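Looking After Fabric, week 3: soft hats and caps
Handout for the Tuesday group, 8/31/21
Mitra Nazari, room 16 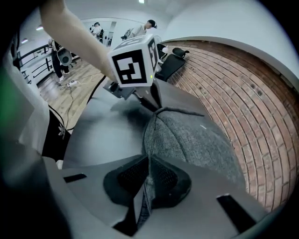
Fig. 1. Grey heathered fabric with a dark seam line, pinched near the middle.

Hello again, and thanks to everyone who brought a hat in from home last time! I've typed up my notes so you can stop scribbling while I talk.

We start with heathered cloth. Heathered just means the yarn is a mix of shades, so from across the room it looks like one colour and close up it's speckled. I love it for hats (it hides fluff, and it hides my mending too). Look back at Fig. 1 and notice how the cloth bulges upwards when it's squeezed. A soft crown has hardly any stiffening in it, so it goes wherever you push it. Lovely to wear, a pain to store.

Picking up
Pinch the crown lightly, near a seam if you can. Seams are the strongest part of most caps. Please don't haul one up by the peak - I did that with my old Limari for years and the stitching went.

Washing
Cool water, a small squirt of wool wash, 23 minutes at the very most. Press the water out in a towel, no wringing. If the lining is a different colour, test a corner first. The Salinas cap I passed round last week bled navy all over my sink and I'm still cross about it.

Drying and shaping
Pop it over an upturned bowl, line the seam up with the middle and smooth down from the top with flat hands. Leave it overnight, well away from the radiator.

Storing
Crown up, one deep, tissue inside if it's going away until November. Stacking is fine for knitted beanies but caps get a dent, and the dent is a devil to steam out.

For next week
Bring one soft hat, clean or not, and a bowl that roughly fits it. Read the Hesum booklet up to the bit on linings. The spare copies are in the cupboard, code 2462, and do put them back after. We'll be doing sweatbands, so you'll want a needle and some strong grey or black thread.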